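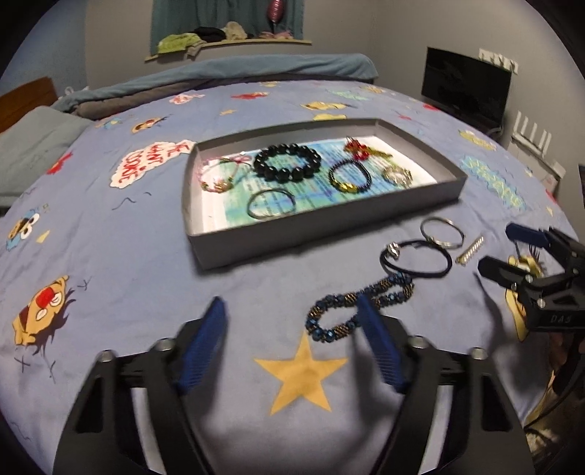 What's the hardest thing for a hand-held gripper to pick up?
Thin, floppy things that lie flat, and after my visit to the Derkar open day in May I'd put a string bracelet ahead of anything else.

I drove out with my old colleague Debashish Pathirana, who had promised me good coffee and a go on the hand-held grippers (he was right on both counts!). We got there a little after 9 and were given 2 of them each, the kind with blue ribbed fingertip pads, and pointed toward a spread of bracelets and other small jewelry. I headed straight for the big black beads, as I suspect most visitors do, and they came up beautifully — the ribs settle between the beads and hold on. The silver bangle was another matter, and I chased it for longer than I'd like to admit.

Debashish preferred the Rammont pair at the next station, which close more softly but felt heavy to me at 600 grams apiece. By lunch my wrists agreed with me. The Bukero arm was booked solid until 16:00, so we missed it, but a kind young engineer let us squeeze the spare pads and answered every question we had, and we had plenty.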